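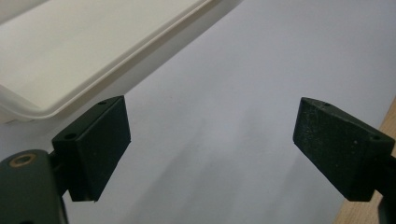 How deep should a desk tray be if you want to find things in it without digging?

Shallow enough that everything lies in one layer. For pens, clips, cables and mail, that usually means you can lay your palm flat inside and feel the bottom everywhere.

Cendeck White Tray
by Tultside

We have been selling desk and tabletop goods for long enough to get excited about small things, and the Cendeck is one of those small things we keep coming back to. It's a white plastic tray. It sits on a table and it holds what you put in it. What makes us so fond of it is how well Tultside has thought through the parts you only notice after a few weeks of daily use – the way the corners wipe clean, the lip you can catch with two fingers, the underside that doesn't skate across a smooth top when you reach for something in a hurry.

Kwaku Dramani, who buys for our desk range, had one on his own table from February on before we agreed to stock it. He kept it next to his keyboard with keys, a tape measure, two markers and a stack of receipts in it, and it went home with him in a tote bag more than once. By spring there were four of them in the office and a bit of an argument over who had the first one.

Where it works

On a desk, obviously! Pale tabletops suit it especially well, and white on light gray or light wood is a very calm combination if you like a work surface that doesn't shout at you. It also does a fine job on a hall shelf, on a craft table, beside a sewing machine, or inside a wide drawer as a lift-out section. One customer wrote to tell us she uses hers to sort buttons and then carries the whole thing to the sofa, and we have been doing the same with jigsaw pieces ever since (edge pieces in one tray, sky in the other).

If you do small repairs, try it as a parts tray. Tiny screws are easy to see against white, and when you're finished you can tip everything back into its jar from one corner without losing half of it over the side.

Size and stacking

The Cendeck comes in two sizes, small and large. Two smalls fit side by side in the footprint of one large, so you can mix them on a shelf or in a drawer and everything still lines up. Trays of the same size nest when empty. When they're full they need the Lamptey risers, a set of four plain feet that click into the corners and lift one tray clear of the one below. You can add or remove them as often as you like.

We suggest stopping at three trays high. It will stand taller than that, but you'll find yourself lifting things off all day to get to the bottom one.

Liners

The Drindar liner is a thin felt sheet cut to fit the large tray. It's sold separately and we think it's worth having if you keep anything hard or rattly in there, such as coins, tools or glass beads. It comes in gray and in a dark green that looks lovely against the white. To fit it, drop it in with the stitched side down and press along the edges. It lifts straight out again for shaking over the bin.

There isn't a liner for the small tray yet. You can trim a large one with ordinary scissors – mark the line on the back with chalk first and cut just inside it.

Cleaning

Warm water and a drop of dish soap. Use a soft cloth, and skip scouring pads, which leave fine scratches that show up gray over time. Ink comes off best while it's fresh. For older marker stains, leave a paste of baking soda and water on the spot for ten minutes, then rinse. Please don't put the tray in the dishwasher, as the heat can pull the base out of flat.

If you keep it in strong sun, turn it end for end now and then so it ages evenly.

Specifications

Color: white
Material: plastic, smooth inside
Sizes: small, large
Load, large tray on risers: up to 80 ounces, spread evenly
Fits: Lamptey risers (both sizes), Drindar liner (large only)
In the box: one tray. Risers and liners are sold separately.

Stock

Large: 1,227 in the warehouse
Small: 2,796 in the warehouse
Drindar liner, dark green: 79 left, more on order
Stock updated Sunday, August 16, 2026

Questions we get

Can I drill it?
You can. Use a sharp bit at low speed, with a scrap of wood clamped behind the spot, and keep well away from the corners where the risers clip in. We can't take a drilled tray back, though.

Is it safe for food?
It isn't sold as a food tray, so keep it for desk things. Wrapped snacks are fine, and we have seen plenty of granola bars living in them.

Will it mark my table?
The underside is smooth and we haven't had any trouble on painted, laminate or oiled wood tops. If your table has a fresh finish, let it cure fully before you leave anything standing on it.

Do you sell it in other colors?
White only for now. Tultside has talked about a gray, and we'd love to see it, but there's no date.

My old Cendeck doesn't take the risers. Why?
The first run was made without the clip points in the corners. Turn yours over and look: if the corners are plain, it's a first-run tray. It will still nest with the newer ones, and it can go on top of a stack of trays with risers. It just can't wear them itself.

Can I buy a single riser if I lose one?
Yes, write to us and we'll pop one in an envelope. We keep a jar of spares by the packing bench.

Returns

Unused trays can come back within 30 days in any sturdy box. If yours arrives cracked or out of flat, send us a photo and we'll ship another one. There's no need to return the damaged tray, and plenty of people keep it in the garage for paint brushes.

Goes well with

Lamptey risers, set of four
Drindar liner, gray
Drindar liner, dark green
Cendeck White Tray, small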